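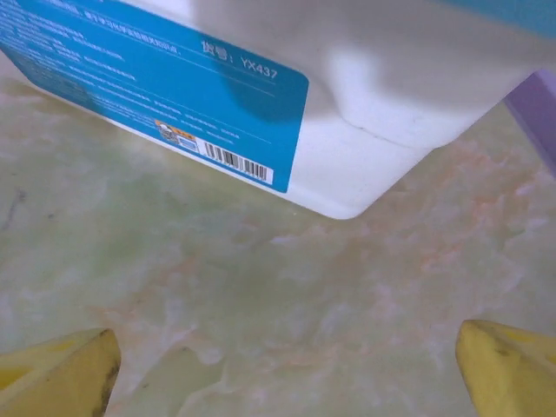 White container, blue label

The avocado season is nearly over and the price at Alen market has gone up again. I paid more on Wednesday for 48 crates than I did for 60 at the start of the season, and the fruit was smaller.

Most of the good stuff is going for export. Godoy, the packer up the road, is sending up to 1,000 crates a week to the port and pays growers on the day. I pay after 11 days, so I can see why they ring Godoy first.
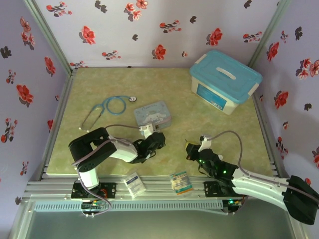

Posted by the owner, Drerninen Fruit & Veg, in Trade notes

I asked at Grallelus whether they would hold back 300 crates for the local stalls next season at a fixed price. They said they would think about it, but they want a deposit. I don't mind paying one if the grading is done before I collect. Last year I threw out the bottom layer of too many crates.

For now I am buying less and selling the soft ones cheap after four o'clock. Mangoes should start in September. The lorry needs new tyres before then and I still have to get a quote.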